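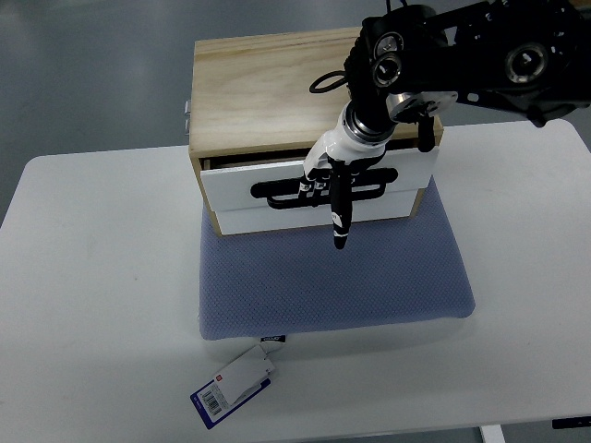
Kerstin Åberg writes that her small drawer sticks every July and slides fine again by winter, and she wants to know whether to sand it now or leave it alone. Leave it alone for the moment. Wood takes up moisture in the warm months and gets a little wider. If you sand a drawer to fit on the most humid day of the year, it will rattle when the heat comes on.

Try the steps below first, in this order. Most small drawers are running again before you get to the sandpaper.

Empty the cabinet and put it on something soft

Take everything out, including whatever has slipped down behind the drawer. Set the cabinet on a cushion, a folded towel or a bath mat. A small cabinet weighs so little that it skates across a bare tabletop when you pull on it, and the bottom edges scratch easily. The padding holds it still and leaves both hands free.

Pull the drawer straight toward you with your hand at the middle of the front. Pulling from one corner turns the drawer in its opening and wedges it. If it won't move, push it back in a little and try again. Don't pry at the front with a screwdriver. A painted or coated front chips along the edge, and the chip shows every time you walk past.

Clean before you do anything else

Dust and old wax pack into the corners of the opening. Brush it out with a dry paintbrush or an old toothbrush, then go over the runners with a barely damp cloth. Let the wood dry overnight with the drawer out. Don't use a hair dryer on thin wood — it can cup.

Look at the drawer sides for shiny patches. Those are the places where it rubs. Mark them lightly in pencil. If you can't find any, rub pencil lead along both sides, slide the drawer in and out a few times, and look for where the lead has smeared.

Wax it

Rub a plain white candle along the bottom edges of the drawer and along the runners. Press hard enough to leave a thin film. Work the drawer in and out, wipe off the crumbs, and do it once more. Two coats are plenty. Bar soap also works, but it draws moisture and can make things worse in a damp room. I use the Lutham block wax because I have a box of it. A candle stub does the same job.

Skip cooking oil. It goes gummy and holds dust. Spray lubricant stains bare wood and leaves a smell in whatever you keep in the drawer.
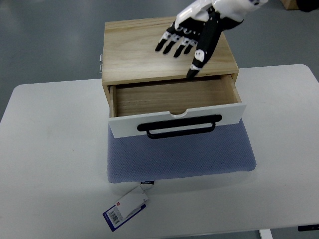 Should I wax the inside of the drawer too? Leave the inside bare, or line it with paper, as wax there will mark cloth and paper.

For a liner, cut the paper a hair smaller than the drawer bottom so it doesn't ride up at the edges. Shelf paper without glue is easiest to change. The Giltlow rolls are 19 inches wide, so one cut across the roll will do a small drawer with some left over.

If it still sticks

Now you can sand. Use fine paper wrapped around a flat scrap of wood, and sand only the pencil marks. Take six strokes, try the drawer, then take six more if it needs them. Go with the grain. Stop as soon as it slides, and wax the sanded spots.

Check the bottom panel as well. On light cabinets it can sag a little and drag on the frame. Turn the drawer over and press along the panel with your thumb. If it has come out of its groove at the back, ease it in and run a thin line of wood glue along the groove. Weigh it down flat for the night.

A loose handle gets blamed on the drawer fairly often. If the handle is held by screws from the inside, tighten them a quarter turn at a time while holding the handle level. If a screw just spins, take it out, pack the hole with a toothpick and glue, let it dry, and put the screw back. 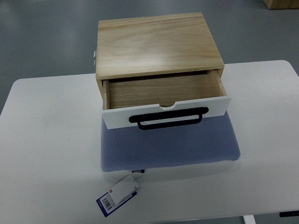 Finger notch and bar handle on a white drawer front.

Holger Brekke asked about musty drawers. Pull the drawer out, wipe it with a cloth wrung out in water and a little white vinegar, and leave it in moving air, out of direct sun, for a day or two. An open box of baking soda inside the closed cabinet takes care of most of what is left. Cedar pieces cover the smell but won't remove it, and they need a light sanding when they go dull.

Keep the cabinet away from radiators and off outside walls if you can. In my workroom I try to hold the humidity under 59 percent in summer, and the small drawers have given me less trouble that way.

Updated June 20, 2019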